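Newsletter > Members' Notes > Chores and Machines

Cushions first, laundry later

Members keep asking whether it's worth holding off on hiring home help until the robots arrive. The short answer from our July evening on household machines is no, don't hold off. The longer answer has to do with cushions.

Danuta Adamczyk has spent most of her working life fitting out rental units, and these days she advises Trotow, a small firm that tests two-armed machines on ordinary domestic jobs. She came with a list of the chores people ask her for most. Laundry was at the top, then dishes, then what she calls putting the room back - straightening chairs, picking things up off the floor, setting cushions where they belong. She picked the last of these to talk about.

A cushion sounds like an easy object. It doesn't break and it weighs very little. The trouble is that it has no fixed shape, so the place where the fingers close may not be where the machine planned to close them. A cup has a handle. A cushion has corners, and they move when you touch them. An armchair adds to the difficulty, as the curved back gets in the way of the arms and one cushion hides part of the next.

Cushions and the round brown armchair, with the grippers at work:
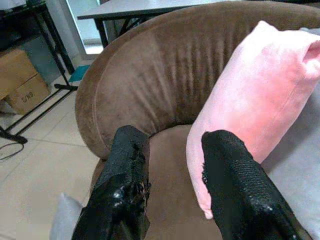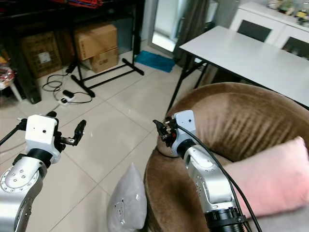
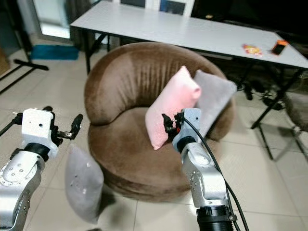 Issue 166

Danuta's view is that the arms themselves are good enough now. They reach, they hold and they don't tire. What holds the job back is judgment about the result. A person can look at a chair and see that a cushion is crooked, or that it's going to slide off as soon as somebody sits down. For a machine, "tidy" has to be learned from a great many tries, and the tries have to cover different chairs, different fabrics and different colours.

She gave us figures from one round of testing at Trotow. The machine made 2,161 attempts at placing a soft object on a seat. The object ended up on the seat in most of them, but in 202 a person had to step in, usually after a cushion had been dropped or shoved over the side. She was careful to say these were attempts in rooms the machine already knew. In a strange living room she'd expect worse.

Begoñe Vidal asked the question a lot of us had, which was how long it takes. Danuta said that a person does a chair in a few seconds without thinking about it, and the machine is a good deal slower. She doesn't mind slow. If it tidies the lounge while you're at the shops, slow is fine. Having to stand beside it is the real problem, and at present somebody does have to.

Begoñe runs the packing benches at Mofokeng and said it was the same story on the shop floor. Rigid cartons are handled by machine there and have been for years. Anything in a soft bag still goes to a person. They tried a gripper on the bagged lines for a while and went back to hands.

On cost, Danuta wouldn't be drawn. She said any price quoted now would be for a test unit with support attached, and wouldn't tell a household much.

Her advice was to buy the single-purpose machines that already work, like a dishwasher or a robot vacuum, and leave the rest alone for the time being. She'll be back in spring to talk about folding towels. If you have a question for her, leave it at the front desk or bring it on the night.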